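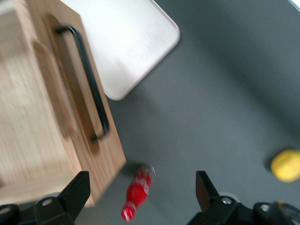
Urmila Ahuja wrote to us in March that she and her son had the whole hull of the Bulleo finished before they noticed the mast socket was facing backward, and she asked us to put the warning ahead of the step. Quite right, Urmila, and so we have!

Section 5: Raising the mast and rigging the sails

CAUTION: The notch in the mast socket must point toward the bow (the pointy end, with the lantern). Please check it now, while it still lifts out easily.

1. Open bag 5 and tip the pieces into a shallow dish. There are 572 pieces in the full set and the rigging clips are the smallest of them, so do keep them away from children under three.

2. Push the lower mast into the socket until it clicks. It takes a firmer press than you might expect, and a grown-up thumb is welcome.

3. Slide the crow's nest down over the upper mast, rail side up, then join the two mast halves. 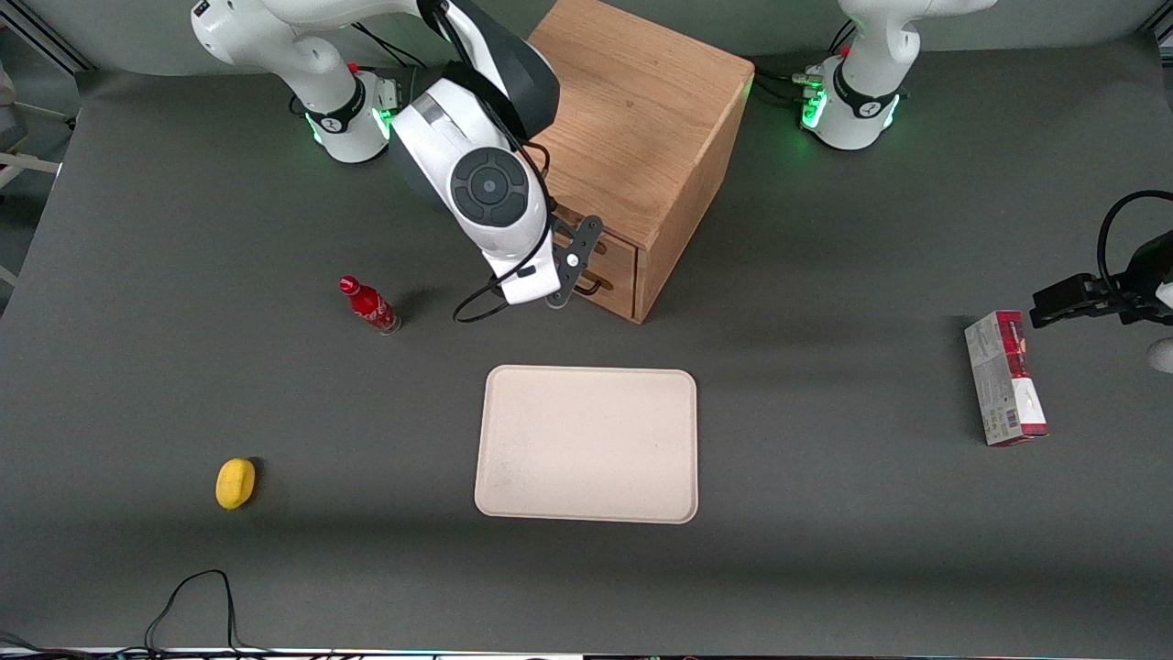
4. Hang the mainsail from the long yard, printed side forward. The cloth may be creased from the bag, and a night under a heavy book will smooth it nicely.

5. Clip the rigging to both sides of the deck, working from the stern. Leave a little slack, or the mast will lean.

Note: If you also own the Tadthorpe harbor set, skip the flag for now. It goes on in Section 6, after the dock crane.

Missing a clip? Write to Heiðrún Norðdahl at the Gunemex parts desk with your set name and bag number, and she will mail you a new one.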